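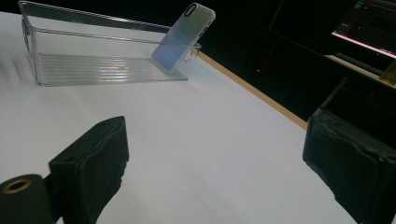
Padding on gripper fingers gets treated like a car's wiper blades: ignored until it squeaks. On our handheld grippers the foam is the part that touches everything, and it goes before anything else does. Glossy items are the worst for showing it up. A phone in a smooth pale case, leaning back in a clear acrylic holder, is a fine test of fresh padding and a cruel one of old. Once the surface of a finger starts to look worn and wrinkled, plan on twenty minutes at the bench.

You will need adhesive-backed black foam (we use the 3 mm Sindeck sheet), a plastic scraper, isopropyl alcohol, lint-free wipes, black cloth tape and a sharp knife. A sharp knife, please. The one in the drawer has opened 700 boxes and a can of paint.

1. Take the gripper off the job and open the fingers as wide as they go. Lock the trigger.

2. Peel the tape from the top edges first, then the foam. Pull slowly and flat. Yank it and you will leave half the adhesive behind, which is how Ott Lūse came to spend an afternoon with a scraper and a podcast.

3. Scrape off what's left. Plastic only. Gouges in the finger will print through the new foam and you'll be chasing a crooked grip for weeks.

4. Wipe down with alcohol, wait for it to dry, wipe again.

5. Cut both pads from the same sheet, 50 mm tall, using the Rarkent template. If the template is missing, ask Agnese Liepiņa. Do not trace the old pad, which has stretched into a shape of its own.

6. Apply from the bottom edge up, pressing out air as you go. Keep the foam clear of the small hole in the top of the finger. Covering it is the most popular mistake we have.

7. Tape the top edges with a single layer. Two layers feel safer and make the fingers close on the tape before they close on the part.

8. Clamp the fingers shut on a scrap block and leave it overnight. The adhesive sheet claims an hour — the adhesive sheet is an optimist.

In the morning, close the fingers on a strip of paper and tug at the top, middle and bottom. It should drag the same all the way down. If one end slides out, a pad is lifting or a bubble got past you, so go back to step 2 with my sympathy.

Change both pads together, even when only one looks bad. Write the change in the Nurnura log with your initials. "Done" is not initials, Normunds.

Revised October 2018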